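Raretmont

Raretmont is a software library for image segmentation, the task of dividing a digital picture into regions that each belong to one object or surface. It was written by Lleucu Powell and Dilwyn Prydderch and first released on 07/08/2018. The library is used mainly for sorting and labelling large collections of photographs, and is distributed as source code with a small command-line program.

History

Powell began the work as a set of scripts for separating museum objects from their backgrounds. Prydderch joined when the scripts were rewritten as a library, and he is responsible for most of the code that deals with region merging. The first release could read 2 file formats and had no documentation beyond a short text file. Rhea Malabanan later added support for multi-core processors and took over the maintenance of the test suite.

A plug-in system, named Doma, was added in the second major version. It allows outside code to replace any stage of processing without changes to the library itself.
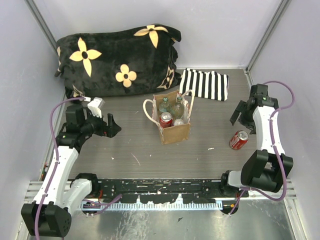 Method

Raretmont works in three stages. An image is first split into small patches of similar colour, known as superpixels. Neighbouring patches are then compared and joined if the difference between them falls below a set threshold. Printed and striped fabrics are a well-known difficulty at this stage, as a strong pattern can be taken for a boundary. A black blanket with large pale yellow flowers may be returned as one dark region and several light ones, and a folded cloth in black and white stripes may be broken up stripe by stripe. The third stage, written by Prydderch, looks for repeated shapes and colours and tries to put such pieces back together. It can be switched off, and is off by default for greyscale images.

The threshold is set by the user. Low values give many small regions and high values give few large ones. The manual advises starting at 17 and adjusting from there.

Testing

The test suite contains 2225 images, each with outlines drawn by hand. Siwan Rosser and Efa Bevan drew up the rules for the outlines, which cover folded cloth, handles, transparent materials and objects placed inside other objects. Results are given as a score for each category, with no overall figure.

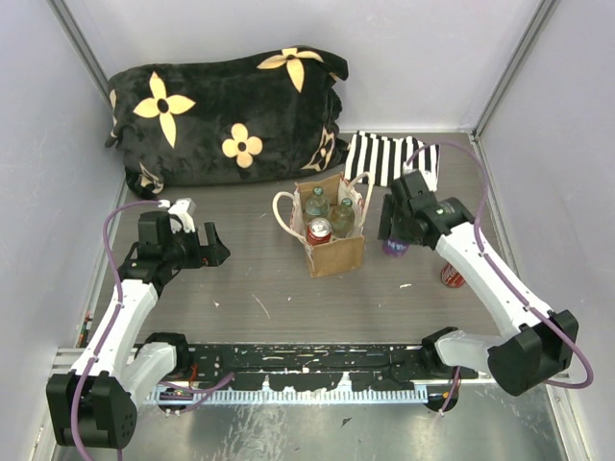

Glass bottles and a soda can in a paper bag, with patterned textiles behind.

Limitations

The library does not name the objects it finds. Users who need names usually pass the regions to a separate classifier, such as Sondeo, for which a Doma plug-in exists. Memory use rises steeply with image size, and the maintainers recommend at least 8 gigabytes for scanned material.

See also

Lammers (annotation tool)
Superpixel
Region growing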